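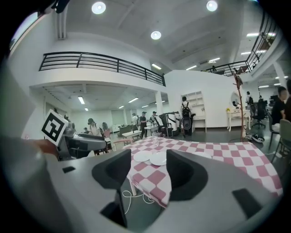 Pink check tablecloth, white plates, one clear glass. Photo: Ya-wen Choi

Takero Gingham Table Set: pretty enough, but what are you paying for?

I own too many tablecloths already, so I should say at the start that I was not an easy sell. The Takero set comes in a flat box with a pink-and-white checkered cloth, three round white plates and a single drinking glass. Three plates and one glass. I checked the box twice for the other glasses and then read the listing again, and no, that is how they sell it. More glasses are a separate order, and so is a fourth plate if you happen to have an even number of people to feed, as most households do.

The listing calls it "everything for an easy table." Fine. Let's see.

The cloth

It is the best part of the set and also the part I trust least. The checks are cheerful, and it covers a plain rectangular table well enough that you stop noticing the table. It hangs over the near edge by a decent amount. If your table has white legs and stands on a gray floor, like the one in the photos, the pink does a lot of work for very little effort.

My complaint is the fold lines. Out of the box mine had creases you could have used as a ruler, and the care card says to hang it overnight. I hung it overnight. They were still there. A medium iron took care of most of them, and the first wash did the rest, though the cloth came out a little shorter than it went in. I didn't measure before washing, so I can't tell you by how much, and I suspect Takero would rather not tell you either. There is a line about "minor relaxing of the weave" on the back of the card, which is a new way of saying shrinkage to me.

After a summer of use (I started in July) the pink has held up. A tomato stain came out. A red wine stain sort of came out.

The plates

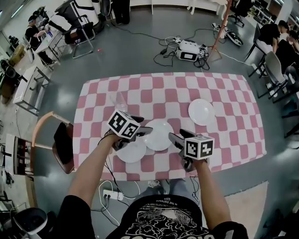 693 words · Kitchen & Table

White, round, plain. I have nothing against plain plates, but I do want to know why I should buy these ones. They look good on the check, as any white plate would. Put two side by side on a small table with a third toward the back and there is still space for a serving bowl, if you keep the bowl modest.

They stack all right. Two of mine nest snugly and the third rocks a bit on top, whichever order I try. It doesn't bother me at dinner. It bothers me every time I close the cupboard. I have an old Clirkmont plate that cost less, has been dropped in the sink more times than I'd admit to, and sits flat.

The marketing makes a great deal of how easy they are to pick up. They are plates. You pick them up by the edge. On a bare table mine slid around a little when I was clearing in a hurry, and the cloth helps with that, so I'll give the set a point for the two things being sold together.

The glass

Clear, medium height, comfortable to hold. It survived the dishwasher. It also all but disappears on the table, and twice I reached past a plate and knocked it with my wrist. Put it behind the plates and you'll have to reach over your food for it; put it in front and your sleeve will find it. I ended up drinking from my own mug and using the Takero glass for flowers, and it does that job very nicely.

Compared with the others

The Quintela set has a duller cloth in gray stripes but gives you four of everything. The Titard one has heavier plates and a cloth so thin that I could see the table through it. If you want the set for looks, Takero wins against both. If you want to sit four people down to eat, buy the Quintela and learn to live with gray.

The product page shows 2173 ratings, and when I sorted for the low ones I found 448 of them. I read a couple of dozen. Creases, creases, missing glasses that were never missing, one person whose dog ate a corner.

Would I buy it again?

The cloth, yes, if they sold it alone. At the moment they don't. I wrote to ask and got a polite reply saying my interest had been noted. Until then I'd wait for a sale, and iron it before anybody comes over.

Ya-wen Choi
November 4, 2021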